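3.2 Bench clutter and usable preparation area

The household survey described in Section 2 asked respondents to estimate how much clear bench they had for preparing a meal. Self-reports of this kind are known to run high, as people tend to leave out items they regard as permanent. For this reason the questionnaire was paired with a tape-measure exercise, in which each household recorded the length and depth of the largest unbroken clear area on the main bench. Of 427 households that returned the questionnaire, 77 did not complete the measurement and were left out of the analysis in this section.

Items left on the bench were sorted into two groups following Garg and Deák: fixed items, which stay in place between meals, and moving items, which are brought out for a task and put away afterwards. Toaster ovens, kettles and bread bins were coded as fixed unless the respondent said otherwise. Mugs, cups and food packets were coded as moving. The coding was done by Sârbu and checked by Avotiņš, and differences were settled by going back to the respondent's written notes. 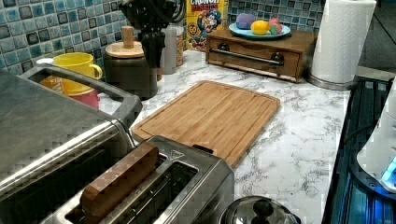 Which group of items takes up more of the bench in an ordinary week?
Fixed items do, in most of the households measured, although moving items account for nearly all of the change from one day to the next.

The two groups also differ in how respondents talked about them. Fixed items were rarely mentioned when people were asked what got in their way. Moving items were mentioned often, and were commonly put down to other members of the household. Respondents in the Mandham sample were more likely to name food packaging, while those in Fladura named dishes left to dry. We do not have enough detail on cupboard storage to say whether this reflects a difference in habits or in the kitchens themselves.

A working area was counted as usable if a standard cutting board could be laid flat on it with bench showing on every side. This is a stricter test than the one used by Spanos, who allowed the board to hang over a sink or rest across a cooktop. The stricter test was chosen so that results from kitchens with different sink and cooktop layouts could be compared. Boards of any material were accepted, with or without a juice groove.

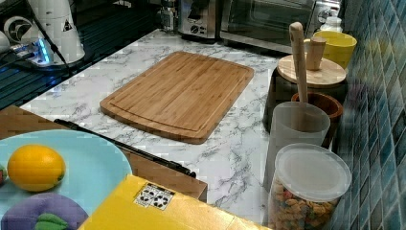 Figure 4. Bamboo cutting board laid flat on a marble-patterned bench, with clear surface on all sides.

Households that failed the test were asked to clear the bench as they normally would before cooking and to measure again. The second measurement was taken within 90 minutes of the first. Where fixed items had been moved for the second measurement, the change was noted but the original coding was kept. Results for both measurements are given by dwelling type in Table 3, and the effect of bench depth is taken up in Section 3.3.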